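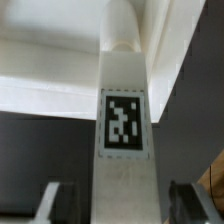
Nendotlow Questions the "Wipe-Clean" Promise on White Shelving, Publishes Its Own Scuff Results

DILLORA — Nendotlow, which makes and refurbishes shelving for workrooms, stockrooms and back offices, said in September that it will stop using the phrase "wipe-clean" in its catalog and will print scuff results for every white finish it sells. The change follows an in-house review of 286 matte white posts and shelves returned from customers over the past year.

White shelving sells well. It looks bright on a web page and it makes a dark room feel less dark. Nendotlow has sold plenty of it and plans to sell more. The company is less sure about the claims that travel with it, its own among them. Phrases such as "stays like new" and "no upkeep" have been standard in the trade for years, and Nendotlow could find very little testing behind the ones it had printed.

The review was not complicated. Returned parts were laid out at the company's Windodlow workshop, sorted by finish and looked over under plain overhead light. Marks were recorded by type and by height from the floor. Then each part was cleaned with warm water and a drop of dish soap, left to dry, and looked over again.

The results do not flatter the brochure. Of the 286 parts, 140 still showed gray smudges or scuffs after cleaning. Most of the marks were on the lower half of upright posts, where carts, shoes, vacuum heads and box corners tend to land. Shelf tops did better than expected. Front lips did worse, and the underside of a shelf was usually the cleanest surface of all, for the plain reason that very little ever touches it.

Gloss finishes were not part of the review. Nendotlow does not claim they would score better and will not say so until it has looked.

"We kept telling people this finish was easy to live with, and then the parts came back gray at shin height," the company said in a written statement. "It is a decent finish. It was oversold, and we were one of the people overselling it."

Under the new policy, each white product page will carry a short note in place of the old wording. It will say which marks wash off, which do not, and where on the unit they usually turn up. The notes will be written from returned parts, and samples fresh out of the box will not be used. Pages for 3 product lines are ready now. The rest will be rewritten as parts are checked, and the old claims will come down from those pages in the meantime.

The company is also bringing back its Leka post sleeve, a plain dark gray cover that clips over the bottom section of an upright. The sleeve was dropped from the range after weak sales. Nendotlow makes no large claims for it this time either. It hides marks. It does not remove them, and a sleeve fitted over a dirty post leaves a dirty post underneath. Customers who don't mind a scuffed upright can save their money.

Labels came up as a second concern. Many workrooms stick printed paper labels straight onto posts and shelf edges, and Nendotlow has often been asked which adhesives are safe on matte white. The honest answer, the company says, is that it has not tested enough of them to make a list. Some of the returned posts gave up their labels cleanly. Others kept a square of brighter white where the paper had been, with the exposed finish around it several shades duller. The company advises against moving a label once it has been up for a long while, unless the new one is at least as big.

A few pieces of advice from the workshop, for owners of white units already in use:

Wash marks with soap and water before trying anything stronger. Powder cleaners and rough pads dull a matte finish and leave a patch that shows more than the scuff did.

Try so-called eraser sponges on a hidden spot first. They lifted some marks in the review and left shiny areas on other parts.

Leave a gap between the post and the path of any cart. The width of a hand is enough in most rooms.

Skip touch-up paint on posts. In the workshop it matched well on the day and looked yellow or blue beside the old finish a few months later.

Put the darker panels low and the white ones high when ordering a mixed unit. Charcoal side and back panels showed far less at floor level, although they do show dust.

Nendotlow currently lists 2,074 separate shelving parts, about a third of them white. The company will not be lowering prices as part of the change, and it will not be taking back units over ordinary scuffs. Cracked fittings, bent shelves and posts that arrive already marked remain covered under the existing terms.

The full table of results, including the parts that came out badly, can be requested from the Windodlow workshop or picked up at the Dillora showroom counter. Readers should bear in mind that returned parts are not a fair sample of all parts sold. Shelving that nobody sends back may look better, or its owners may simply have stopped looking at it.

About Nendotlow

Nendotlow makes, repairs and resells shelving and storage units from its workshop in Windodlow. Its showroom in Dillora is open to trade and public customers from 9 a.m. Replacement posts, shelves and end fittings are sold singly.

Press requests: Nendotlow press desk, Dillora showroom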